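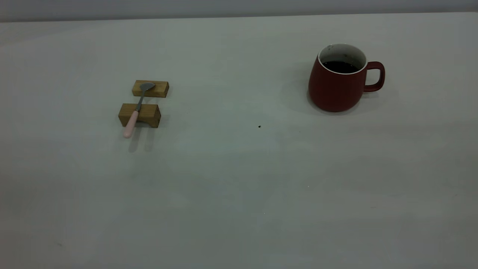
Red mug, pink spoon on its two blocks.

fevenY
Morning all. Tea room at Kollcombe is getting an arm for drinks, part of the Jovevham rollout. I do the afternoon round there, 523 cups last November, and I've been told my job "shifts to residents' time". Has anyone lived through this?

valq_sales
We've had one since spring. My hours stayed the same but the work didn't – I used to pour and chat, now I fill hoppers and chat a bit less. Stirring is still the fussy part for it.

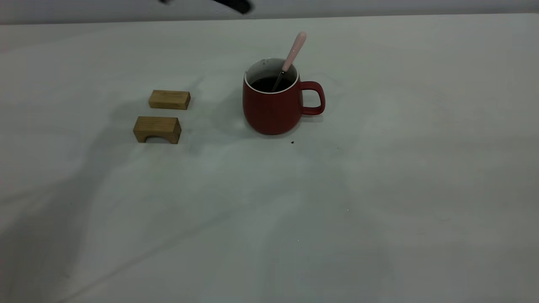

Spoon in the mug, blocks free.

Osvaldo M
Sorry, but 2000 a month to lease something that stirs coffee? Our manager at Flasari got the same sales talk and two people lost their morning shift. Call it what it is.

valq_sales
Nobody lost a shift here, Osvaldo! I do agree they should've asked us first though. We only got the training because Arlindo kicked up a fuss.

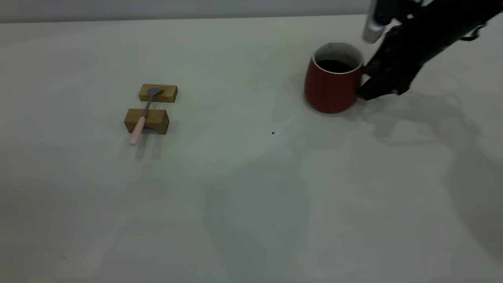 nivaldo_f
My wrists are why I'm for it. I lifted full mugs all day for years and I was off for three months with it, so let the machine have that bit. Going for the handle side like that, with the drink already in, is the exact grip that did me in. What I'd fight for, Feven, is getting the new duties in writing before it arrives.

Osvaldo M
Fair enough about the wrists. Still want to see the rota in a year.

fevenY
Thanks both, asking for it in writing this afternoon. And who washes the spoons?

valq_sales
You do :)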